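Kenddale Bench Days - the gallery

Hi, and welcome to my little corner of the Kenddale workshop pages! I'm Iona, and these are from our bench day on 16th May, when Beril, Berkay and I finally decided to sort out the big table (we'd been saying we would since last August, so please be impressed).

The plan was simple enough. Everything comes out, everything gets looked at, and anything worth keeping goes back on a shelf with a label. I'd bought 300 sticky labels and we still had an argument over the handwriting. Berkay prints in capitals - I don't, and I'm not starting now.

Filament was the big one. Beril wants it sorted by color, I want it sorted by what we use most, and we have up to 40 spools between us, so you can imagine how long lunch was.
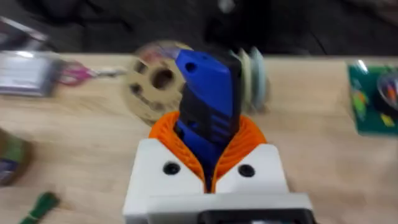

Blue and black up front, tan spool on the table behind. Beril calls that color "biscuit" and it's going on the label!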